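Re: [craft-table] Sorting the drawing things by colour
From: Nhung Quan
To: craft-table list

Hello all,

Thank you for the lovely long message about the drawing boxes, which I read twice over with my tea going cold beside me. I've left the part I'm answering underneath so that anyone who missed it can follow.

> We have almost 600 crayons and pencils in the big tub now and it takes
> longer to find a blue than to draw the sky. Has anyone had any luck
> with trays? We tried one for each colour and ran out of table.
> Also, what do you do with the browns? Ours never get used until
> somebody wants to draw a horse, and then they all want them at once.

I do sympathise! We had the same tub, or its twin, and every July I would tip the whole lot out on the floor and promise myself it would never get so bad again, and of course by the next July it had. What changed things for us was giving up on one tray per colour. We went down to a few shallow trays, with the colours that people muddle up kept well apart, and whatever was left over went into an old Movden biscuit tin with the lid off. It isn't pretty but the children can manage it on their own, and so can I at the end of a long afternoon.

The other thing I'd say is to do the sorting in little heaps on the table before anything goes in a tray. Spread a handful out, push the ones that look alike together, and only then start lifting. My 9 year old niece does it far faster than I do and tells me so - she has a very good eye for a colour, that girl, and no patience at all with mine.

Two pictures, the table and then a closer look at the top of it:

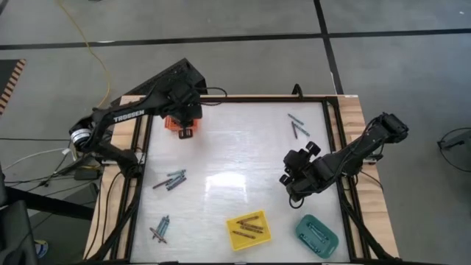
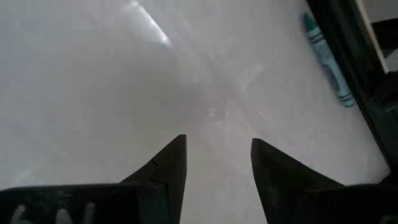 As for your browns, I would keep them in with the greys and greyish blues and not give them a place of their own. I know that sounds untidy. But a brown is the easiest thing in the world to pick out of a cool-coloured heap, and you can see it in the first picture, where there's a darker brownish stick lying in among the greyish-blue ones. Teal is a different matter, and I'd sooner see it put with the greens, though I had a very long discussion with my sister over that and she has hers filed under blue to this day. If your horse artists all come at once, put three or four browns in a mug in the middle of the table and let them share.

On the trays themselves, we tried the Pomau ones and the Darkar ones, and I prefer the Pomau by a whisker as the sides are lower and small hands can get in at the corners. Do measure your cupboard first, though. I didn't, and ours live on top of the piano.

Let me know how you get on, and if you would like my spare biscuit tin you have only to ask.

Warm wishes,
Nhung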